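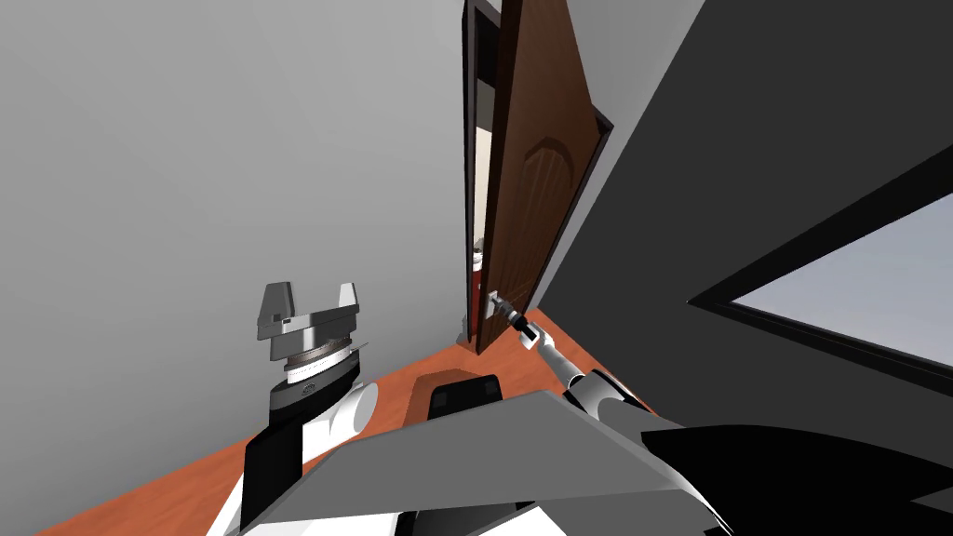 Opening Doors from Two Points of View
Final project report, Fergal Hayes
Fodmont College, Guérin Robotics Laboratory

Summary

For my project I looked at how much a simulated robot with two arms gains from having a camera near its gripper as well as one up on its head, when the job is to open an ordinary indoor door by its lever handle. I trained the same control policy under both arrangements, gave each the same set of test attempts, and wrote down where every one of them went wrong. The policy with both views opened the door in 13 attempts out of 16. The policy with only the head view managed 7. I had expected a difference, but I had expected it to turn up at a different stage of the task, and most of this report is about that.

How the project started

I should say first that I did not set out to work on doors at all. My proposal was about picking things up from shelves, and I had got as far as drafting the background reading when I spent an afternoon in October watching a policy belonging to one of the older students try to get out of a room. It would go up to the door very nicely, put its fingers next to the lever, close them on air, and then back away as if everything had gone to plan. I watched it do this over and over and went home thinking about it, and by the next supervision meeting I had more or less changed my mind. My supervisor was very patient about this, and I am grateful.

Doors are a lovely problem, I think, because you do them all day without noticing. The hand has to find the handle, hold it, push it down through an arc, keep it there while the latch clears, and then pull along a quite different arc that belongs to the hinge and has nothing to do with the handle. If the grip is a little off at the start, all the later parts suffer for it.

The setting

All of the work was done in simulation, using Trenisov, the simulator our laboratory already had running. The robot has two arms with parallel grippers, and it can see its own arms and the top of its body from the head camera. The rooms come from the Jurkstead set, a collection of furnished interiors with working doors that has been passed down through several years of student projects and has picked up a few odd habits along the way (one bedroom door used to fall through the floor, and I spent longer on that than I would like to admit).

I kept to doors that swing towards the robot. Doors that swing away can often be opened by leaning on them once the latch is free, and I wanted a task where the grip had to last. In every attempt one arm worked the handle and the other was held up out of the way. I did try letting the free arm hook round the edge of the door, which is what I would do myself if I had shopping in one hand, but it doubled the amount there was to learn and I put it aside.

Method

The policy was trained from demonstrations. I gave these myself, sitting at the desk with the hand controllers, and then had them replayed from slightly shifted starting positions so that the policy would not simply learn one path by heart. Anyone who does this after me should know that giving demonstrations is tiring, and that tired demonstrations are bad ones. I threw away nearly all of those I had recorded after nine in the evening - they had a sort of jab at the end of the reach, which the policy copied faithfully.

I then trained two versions. The first was given the head view and the joint positions. The second was given those and a view from close to the gripper. Nothing else was changed between them: the demonstrations, the training time and the network were the same.

For testing, I divided each attempt into stages, which I called reach, grip, turn and swing. An attempt passed a stage only if it had passed all the earlier ones. The starting position of the robot and the lighting in the room were shifted a little each time, but the two versions were given matching starts, so every attempt by one has a partner in the other set. I found this pairing much more useful than the totals, because I could put the recordings side by side and see the point at which they parted company.

What the close view is like

Somebody reading this who has not worked with close views may imagine a neat picture of a handle with two fingers on either side. Much of the time it is nothing of the kind. When the gripper is near a door the surface fills most of what there is to see, tilted at whatever angle the wrist happens to be, and the handle may not be in it at all. Grooves in the wood run off at a slant. I worried for a good while that this would confuse the policy more than it helped, particularly as the wood grain in the Jurkstead rooms is rather strong.

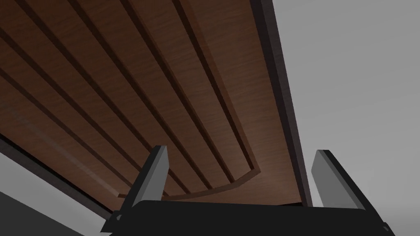

Why was a door not counted as open as soon as its handle had been turned?

A turned handle only frees the latch, and in several of the failed attempts the fingers slid off the lever straight afterwards and the door stayed shut. I counted a door as open when it had swung far enough for the robot's body to fit through the gap, and that width was fixed before any testing began.

Results

I had assumed that the close view would help with the reach, in that the robot would find the handle more often. It hardly did. Both versions got the fingers to the lever in most of their attempts, and the head view by itself seems to be quite enough for that part. The gap opened up later on. With the head view only, the usual failure came in the swing: the grip had been taken too near the free end of the lever, it held while the handle went down, and it gave way once the door's own arc began to pull it sideways. From the head, the forearm is often lying across the very thing you would want to look at.

With both views, the fingers tended to settle further along the lever before closing. There was often a small pause and a correction there, which I am rather fond of, and which I think comes from my own demonstrations, as I do the same thing. Of the failures that were left, 2 were in the swing and the other was a reach that drifted past the handle and carried on along the wall.

My worry about the grain came to very little. I ran a short extra check with the door surfaces swapped for a plain colour and could not see any change that I would want to put my name to.

What I would be careful about

The test set is small. I would be happy to tell a friend that the close view helps, but I would not want to argue about exactly how much on the strength of these attempts. All of the doors had lever handles, too, and round knobs would be another project. And a simulated latch is a forgiving thing. The one in Trenisov either holds or lets go, whereas the door to our laboratory has to be lifted slightly and spoken to.

If I had another term I would look at when the robot ought to trust which view. There are moments in the reach when the close view shows plain wood and very little else, and the policy has to have learned to lean on the head camera then, but I have no measurement of it. I began blanking out one view at a time during an attempt to see what would happen, and the recordings are in the project folder along with the list of starting positions. The blanking script needs the older version of the room files and will stop with a rather unhelpful message if it is given the new ones.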